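The Warranty

The letter from Perkonel said the chair could not fail. It used those words, could not fail, in bold, and under them was a drawing of a family of four standing on the seat.

I had the chair in two pieces on the kitchen floor when I read it.

My sister says I look for trouble in the mail. She may have a point. I read the backs of cereal boxes the way other people read ransom notes, and I have never once believed a doctor's office that said he would be right with me. But a chair that could not fail had dropped me on the linoleum with a bowl of soup in my hand, and I thought that was worth a phone call.

The man at Perkonel was very pleasant. He asked me for the number under the seat. I told him it was 774.

"That isn't one of ours," he said.

"It has your name on it."

"Our numbers have more digits."

"Then somebody ran out."

He laughed, and I could hear him typing, or pretending to type. I have worked in an office and I know how easy it is to hit the same key for a while. Then he said the chair was most likely a Welico. Perkonel had bought Welico, or the other way around, he wasn't clear on it, and the warranty had stayed behind with a third outfit called Clunivlow. He gave me their number as if he were handing me a kitten.

Clunivlow had a recording. It said my call mattered, and it played a song with the words taken out. After forty minutes I put the phone on the counter and made a sandwich. After an hour a woman came on and asked me to describe the failure.

"It broke," I said.

"Was it a sudden failure or a gradual failure?"

I thought about that. The back leg had wobbled since August. I had folded up a matchbook and put it under there, and later a second matchbook. "Sudden," I said.

"Had anyone made any change to the product?"

I looked at the matchbooks. "No."

She told me a claim could be opened for ten dollars. I asked what happened after it was opened. She said it would be reviewed. I asked what happened after it was reviewed, and she said that most customers didn't ask that.

So I went to see my neighbor across the hall, who has opinions about glue.

He is eighty, or says he is. He told me once that he built boats, and another time that he only painted them, and I have never caught him with so much as an oar. Still, he has a room full of tools, and he let me carry the chair in and turn it over on his bench while he sucked his teeth.
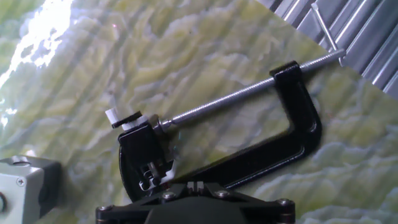 A black C-clamp with a silver screw.

"Glue and a clamp," he said. "Leave it till tomorrow."

"That's all?"

"What did you want, a priest?"

I asked him how he knew it would hold. He said he didn't. It was the first thing anyone had told me about that chair that I was inclined to believe, and for that reason I didn't trust it. I asked what kind of glue. He said the brown kind. I asked if the bottle had a date on it and he put the bottle in his pocket.

I went home and ate standing up.

In the morning the mail had come early and there was an envelope from Clunivlow. I hadn't sent them the ten dollars. I hadn't even given them my address, as far as I could remember, and I lay awake over that part later. The letter was dated 18/04/2019, which is no way to write a date in this country, and it said they were happy to tell me my claim had been approved. A new chair, the Pinto, would ship in eight weeks. The Pinto could not fail.

I took the letter across the hall. My neighbor was sitting in my chair, by the window, with his feet up on a paint can and a cup of coffee on his knee.

"It holds," he said.

"You've only been in it a minute."

"Three hours."

I walked around him. I got down on the floor and looked at the leg from underneath, with my cheek on his rug. There was a brown line of glue where the break had been, thin as a hair. I pushed on it with my thumb. I pushed harder.

"You want it back or not?" he said.

I told him to sit in it a while longer.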